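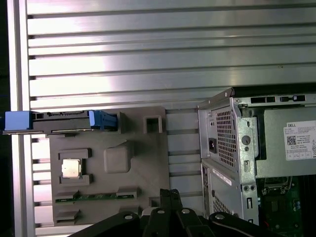
Paltico wallet app stuck on "syncing" after update -- anyone else?

Started by bkaplan_hirn, 16/08/2020

bkaplan_hirn wrote:
Morning all. I let the Paltico wallet update itself on my old laptop last night and now it just sits there saying "syncing, please wait" with the little bar nearly full. I've left it overnight, I've restarted it, I've restarted the laptop, and I've shouted at it a bit. Same thing every time.

I can see my balance but the send button is greyed out. I'm not trying to move a fortune, I only wanted to pay a mate back for some bits he bought me. It's the desktop version, not the phone one. Has the update broken it for everyone or is it just me?

Bülent

costel_c wrote:
Same here since Friday. Mine cleared after I deleted the cache folder and let it build again. It's under Settings, then Advanced, then "Rebuild local data". Took most of the afternoon on my connection but it did finish and send works fine now.

PLEASE write your recovery words down before you do it though. I had mine on paper in a drawer and I was still nervous.

tinshed wrote:
Or stop using a desktop wallet that needs to download half the planet every time they change a button. I moved to the phone version in May and haven't had one problem with it.

bkaplan_hirn wrote:
Thanks Costel, I'll have a look at that tonight. How much disk space did the rebuild want? I've not got a lot spare, the laptop's full of photos.

@tinshed I don't really like having money on my phone. I lose phones.

costel_c wrote:
It said it needed 50 GB free before it would start. I don't think it used anything like all of that in the end but it won't let you press the button otherwise. I had to shift a load of films onto an external drive first.

Beathag_D wrote:
Hold on a minute before you rebuild anything! Which version are you on? There were 2 updates last week, one on top of the other, and the first one had the greyed out button problem. If you go to Help and then About it'll tell you. If it doesn't say "patch 3" at the end then you've only got the first one, and all you need is the second. No deleting, no rebuilding, no moving your photos about.

I did the full rebuild myself before I found this out and lost a whole evening to it, so I'm a bit sore about it :)

costel_c wrote:
Mine did say patch 3 and it was still stuck, so I don't think it's as simple as that.

Beathag_D wrote:
Did it say that before the rebuild or after? The rebuild pulls the newest one in by itself, so if you looked afterwards it would say patch 3 whatever you'd had before.

costel_c wrote:
Hm. After. I'm fairly sure I looked before as well but I wouldn't swear to it.

grigore_m wrote:
I'm with Costel on this one. I had patch 3 from the start (clean install on a new machine, so nothing left over from before) and it stuck for me as well. What sorted mine was the clock. My computer's time was a few minutes out and the wallet quietly refuses to finish if the time doesn't match. Set it to update automatically, closed the wallet, opened it again, done before the kettle boiled.

It would be nice if it told you that instead of "please wait" until the end of time.

tinshed wrote:
So that's three different fixes for one problem in a single thread. And people ask me why ordinary folk don't bother with crypto. My mum can send me a bank transfer and she still prints her emails.

Beathag_D wrote:
Your mum's bank was down for two days in May, you complained about it on here at great length!

tinshed wrote:
Fair. She did get an apology letter though. Printed that as well.

kerslake_lad wrote:
Can I just put in a warning, as I'm sure someone will get caught. I searched for this same problem and the top result was a page that looked exactly like the Paltico support site, with a chat box and someone called "Ena" very keen to help me. Lovely manners. By the third message she wanted my recovery words so she could "restart the sync from their end". I closed it there and then, but I can see how you'd fall for it if you were in a flap. A chap at work in Kerslake lost the equivalent of 500 quid to something very similar.

They never need your words. If anyone asks, shut the page.

grigore_m wrote:
Good shout. Did you report it?

kerslake_lad wrote:
Yes, to Paltico and to the search engine. Had an automatic reply from one of them and nothing from the other.

bkaplan_hirn wrote:
Blimey, OK, lots to go on. I'm at the laptop now so I'll go through them easiest first. Clock was right, so it's not that one. Help and About just gives the version number with nothing after it -- does that mean I've only got the first update?

Beathag_D wrote:
Yes! That's the one. Get the second update from inside the app, under Help and then Check for Updates. Don't go searching for it, for the reason kerslake_lad says.

bkaplan_hirn wrote:
Downloading. It's slow but it's Hirnthorpe, everything's slow here.

bkaplan_hirn wrote:
Right, it's in, and the bar went to full and the send button's back. Mate has been paid. Thank you Beathag, and thanks everyone else too, I'd have been shuffling photos about all week.

costel_c wrote:
Glad it's working. I still say mine was on patch 3.

Beathag_D wrote:
I still say it wasn't :)

grigore_m wrote:
Bülent, could you change the thread title to say it's solved? And put the version in if you can, there's another chap asking the same thing in the beginners' section.

bkaplan_hirn wrote:
I would but I can't find the edit button. Is it only there for the first hour or something?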